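A visit to the Drullance lab open day

3 min read

So I finally got to the open day at Drullance on 25 October 2022, and I went mostly for the bin-picking cell. It was down when I walked in. Of course it was!

Eyvindur Snorri's old boss had told me to look for Eyvindur Skov, who runs the cell, and he was already on his knees by the cabinet. Back in August they'd had a protective stop in the middle of a long run, at pick 771, and the same fault had come back that morning with 12 of us standing there holding coffee.

The trouble was the cabling. When the wrist turns far enough one way, a loop pulls tight and the signal from the gripper drops for an instant. The controller reads that as a lost grip and stops everything, which is the safe thing to do – but somebody still has to go in and clear it by hand. In August a guy did that without locking out first and got a nasty bruise on his forearm. They were very open about it, and I liked them for that.

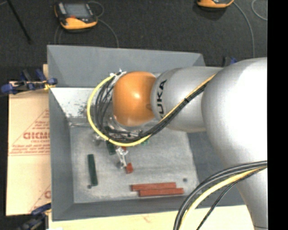
Anyway, Eyvindur limited the wrist rotation, gave the loop more slack and started over at a slower speed. We got to 46 picks before lunch with no stop. He wouldn't call it fixed. He wants 257 in a row first, and a proper cable guide from Badix after that.

I missed the Flevotness talk completely (wrong building), but the soup was great.

Questions or corrections: use the contact page | © Hjaltadóttir Visits | Back to top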